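Home My Tickets Knowledge Base Parts Contact Log out

Ticket 462
Site: Toltside, Krūmiņa room
Category: Benches and storage
Item: Gitus small-parts containers, set of four
Opened: 7/11/19
Priority: Normal
Status: Closed, monitoring

Summary
Containers do not hold position on the white table. Parts end up in the wrong container when the row is out of line.

Problem as reported
The table is used for sorting small plastic pieces by color. Four containers go in a row across the far half. The row is set straight at the start of a session and is out of line by the end of it. The amount of movement differs by container. The lightest ones turn more than they slide. When a container has turned, its corner takes up space that belongs to the one next to it, and pieces dropped near the edge go into the neighbor or onto the table.

The containers were squared up by hand each time. This takes a couple of minutes and does not last. The site asks for a way to keep the row in place without drilling the tabletop or gluing anything to it.

Environment
Table: rectangular, white top, smooth finish with a fine printed grain.
Depth from the near edge to the row: 365 mm.
Containers: mixed set, plastic, no feet.
Cleaning: surface spray and a cloth, after each session.
Last known change: containers replaced in June. The earlier set was heavier and had rubber feet.

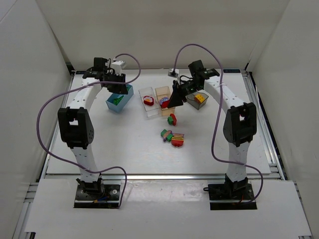
Attachment 1. Container row on the far half of the table, leftmost bin turned diagonally.

Log

Entry 1, support
Requested the following from site: whether the table is level, whether the undersides of the containers are flat, and what spray is used for cleaning. Asked site to stop squaring up the row for one session so that the full movement can be seen.

Entry 2, site
Table checked with a level in both directions at the row and at the near edge. Bubble is centered in all positions. Undersides are flat apart from a molded ring on the peach bin. Cleaning spray is a general household type with a lemon scent. The label does not say whether it leaves a coating.

Row was left alone for one session as requested. The blue bin had turned furthest. The peach bin had moved sideways and was nearly straight.

Entry 3, support
Level table rules out a slope. The likely causes are low weight and residue from the spray. Please wipe the far half with warm water and a drop of dish soap, rinse with a clean damp cloth, and dry it fully. Wash the undersides of all four containers in the same way. Do not use the household spray on the table until the ticket is updated.

Entry 4, site
Done. The cloth came away slightly gray. The surface felt less slick by hand afterward. Containers still move when touched on the rim. Movement is less than before on the peach bin and about the same on the blue one.

Site weighed the blue bin empty on the kitchen scale: 275 g. The bin from the old set is no longer available for comparison.

Entry 5, support
Residue was a factor but does not account for all of it. A container of that weight will turn if it is pushed at a corner, since there is nothing under it to grip. Options:

a) Double-sided tape. Holds well. Leaves adhesive on the table and makes the containers slow to lift off for emptying. Not recommended for this site.
b) Ballast in the base. Uses up depth in shallow containers and gets mixed with the parts.
c) Vultska grip pads under each corner. Thin, washable, no adhesive on the table side.
d) A strip of wood or aluminum behind the row as a stop. Prevents sliding backward only. Does not prevent turning.

Suggest (c). One pack should be enough for the row.

Entry 6, site
Agreed to (c). Pads ordered. Before they arrive, site asks whether the spacing should be changed as well. The containers are set close together so that all of them can be reached, and a small turn is enough for two rims to touch. The clear container is the hardest to judge, as its rim is difficult to see against the white top and people misread where it ends.
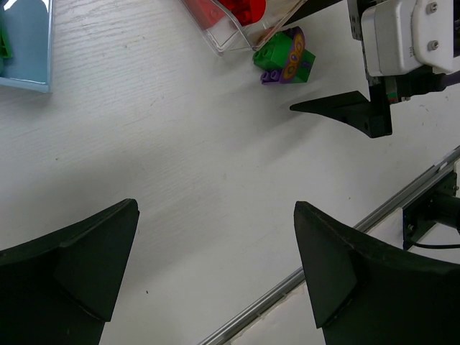 Can the containers be spread further apart without making the outer ones hard to reach?

Leave a gap of about two fingers between rims and move the whole row slightly toward the near edge; the outer containers then stay at much the same reach as before.

Entry 7, support
Additional note on the clear container. If its edge is hard to see, put a strip of colored tape along the outside of the rim. Use a color that is not one of the sorting colors, otherwise it will be read as a label. Black or gray is suitable.

Labels for the sorting colors should go on the outer wall facing the near edge. Do not put them inside, where they are covered as soon as the container starts to fill.

Entry 8, site
Pads received and fitted, one per corner. First attempt failed on the peach bin. The pads sat inside the molded ring and did not touch the table. Moved them onto the ring itself, trimmed to fit. Contact is now good.

Gray tape added to the rim of the clear container.

Entry 9, support
Noted. The trimmed pads will wear faster than the full-size ones. Check them when the containers are washed. Pads that have picked up dust lose grip and can be rinsed under the tap and air dried. Do not use a paper towel, as it leaves lint on the face.

Entry 10, site
Row left alone for a full session. Blue bin moved by less than the width of its rim and did not turn. Remaining three did not move by any amount that could be measured with the steel rule. No pieces found in the wrong container. One green piece was on the table behind the row, put down to a bad drop.

The household spray was used once by mistake after that session. The surface felt slick again at the left end. Washed with dish soap and rinsed, grip returned to normal.

Resolution
Cause: light containers with no feet, on a smooth top with cleaner residue.
Action: surface and undersides washed, grip pads fitted, gaps widened, clear rim marked.
Follow-up: spray bottle to be moved to the sink cupboard. Site to reopen this ticket under the same number if the row drifts again. Spare pads are in the drawer with the steel rule.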